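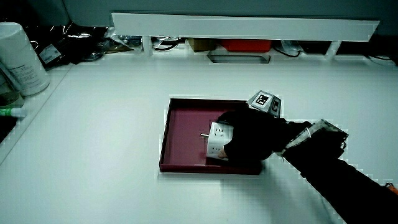
Figure 1. White power strip held upright in a red tray.

3.2 What people keep plugged in

I started this part of the study thinking standby power would be dull, and I was wrong about that. We asked households in Kundgate to tell us what they left switched on overnight, then lent each of them a Sorkis plug-in meter for 30 nights and compared the two. People were very good at remembering the telly and the kettle. They were hopeless at remembering chargers, printers and the little box behind the sofa that does something to the broadband (my own house included, I'm afraid).

We ended up with some 3,000 usable nights of readings. A few meters came back in May with no data on them at all, and I've left those homes out of Table 4 but kept their interviews, as the talk was often better than the numbers.
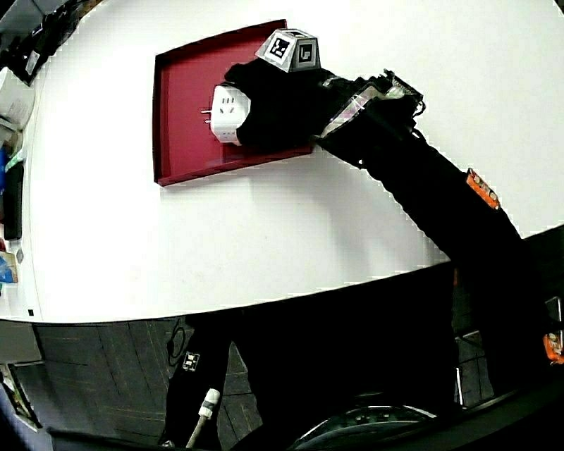
Household Energy Group, Department of Built Environment, Agbeko College

The interviews are where habits showed up. One couple switched everything off at the wall before bed — except the fish tank, obviously — and still had a higher night load than their neighbours, thanks to an old chest freezer in the garage. Others had bought extra sockets for one Christmas and never put them away again. I had expected age or income to explain most of this, but the layout of the front room did far more. If the socket was behind something heavy, it stayed on.

We tried the same questions in Drirard, where the houses are newer and have more wall sockets per room. Night loads there were lower in the kitchen and higher in the bedrooms, and I don't have a tidy reason for it yet. Section 5 goes through the bedroom readings properly, with the freezer homes taken out.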